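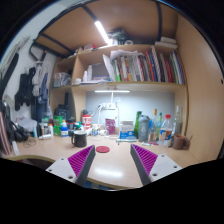
Standarine is the desk-tidying dataset our student robotics club, Stondden, put together for the manipulation stream of this year's project, and this README covers the bits you need before you load it. We recorded it with Flodska, our hand-held gripper (same fingers as the arm version, so you can carry it around and grab stuff yourself). The magenta ribbed pads are the ones to look for: if the fingers in a clip have those, it's a v2 clip. Most tasks use ordinary desk things like the round red coaster lying between the fingers, or a mug, or a bottle, with plenty of clutter left around them on purpose!

## What's in the box

- 1,077 clips, one pick or one place per clip
- 178 of those marked `retry`, meaning the person holding the gripper let go and had another crack at it
- a `tasks.csv` with a one-line instruction for each clip
- a `notes/` folder, which is messy, sorry (I'll get to it)

Clips live in `raw/` and the trimmed versions in `trimmed/`. Use the trimmed ones unless you really like watching people walk up to a desk.

## How we recorded

We started in May, mostly in study bedrooms at Hendriks, and the rules changed a bit as we went. The version we settled on is pretty simple. Start with the gripper open and the target somewhere in view, move in at a normal speed, close until the pads wrap, lift, put it down, open. Keep your free hand out of the way. If you've got a target in mind, go for it in one smooth line and don't hover, which was my own worst habit for the first few weeks.

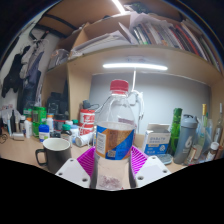 Bottles ended up being our favourite target because they show up grip problems straight away. Grab too high and you're on the shoulder, where it slopes and wants to slide out. Grab too low and the plates bump the desk before the pads close. We ask for 20 clips per bottle, split evenly between the two start positions in `tasks.csv`, and we'd love more variety in the lighting if you've got a spare evening.

Mugs are harder than I expected, mainly the handles. Label the handle direction as `left`, `right`, `away` or `toward` from where the gripper starts (and please don't invent new words, the parser chokes on them).

## Loading it

```
python load.py --split train --view trimmed
```

Add `--skip-retry` if you want clean attempts only. I train with the retries left in and the colour jitter turned down, but your mileage may vary. 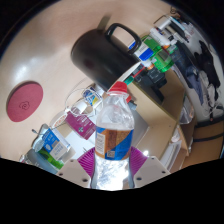

**Can I mix v1 clips in with v2?**

You can, but keep them as separate splits. The old pads were stiffer, so the finger width at contact doesn't mean the same thing, and my first mixed model squeezed everything like a stress ball.

## Known problems

- Wide-angle curve isn't corrected anywhere. `undistort.py` works on most clips, but it trims the corners.
- See-through things are hard to mask. Don't trust the bottle masks near the neck.
- 2 clips have the wrong instruction line. They're listed in `notes/oops.txt`.

## Changes

Thursday, October 31, 2019: renamed the splits, fixed the handle labels, re-ran the trimming script.

Next up is a drawer set. If you'd like to record for it, open an issue and tell me which nights you're free.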